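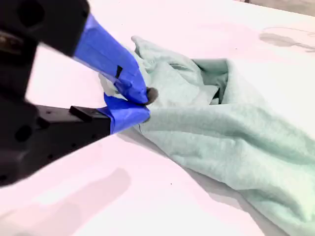 Home Notebook Samples Wash log Contact

May, workroom notebook. Mint green, second go.

Out of the bag crumpled, as expected. Folds go every which way and the openings are the nuisance: you think you've got an edge and it's a fold with another fold under it. Tried finding the hem first. Slow. Tried shaking out first - better, but fluff everywhere afterwards.

Left for 20 min while I rang Srithong re the missing swatches. No answer. Will try agian tomorrow. 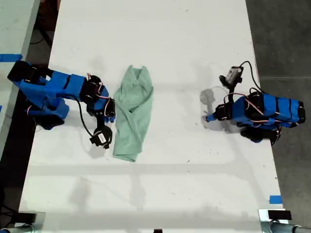

Posted by Sorin Gavrilă | Brovine workroom | filed under: folding, fluff

White table is good for this, pale green shows up fine and so does every speck of muck. Bunched into a strip it lies flat enough but the creases stay put. Want to know if they drop out overnight or need the steamer. Darren says steamer. Darren always says steamer.

Wiped down with the Jerka cloths before starting, 2 of them. Ran out, so on the list. Also on the list: bags, the wide tape, sample card for no. 471.

Dark fluff again. Doesn't match the mint so I don't think it's shedding from that. My money's on the Orkia fleece from last week, that got into evrything.

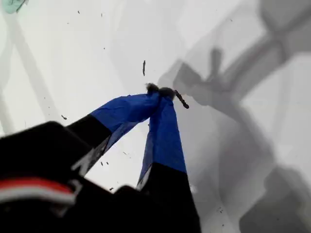 Keep any tufts, don't bin them. Small envelope, pencil the sample number on the front, top drawer. Want to put them next to the fleece under the lens and settle it.

To do: lint roller, steam one half only, compare.

Comments (3)

Darren Lockwood: Steamer.

Sorin Gavrilă: one half only, then we'll see

Darren Lockwood: fine. Envelopes are in the second drawer now btw, top one's jammed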